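¿Cómo lavo la comidita de peluche de la cocina de juguete?

Tengo un montón de piezas de tela y plástico mezcladas y no sé si van todas a la lavadora. ¿Alguna idea?

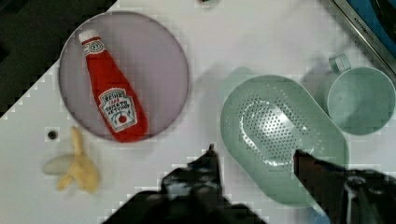 Polyxeni Balaskas respondió:
¡Separar por material, siempre! Lo de tela, como el bote de kétchup de peluche, a mano con agua tibia y jabón neutro — las etiquetas bordadas aguantan genial. El colador verde menta, con agua y esponja. ¡Queda todo precioso!

Kurlow respondió:
yo lo meto todo a 30 en una funda y listo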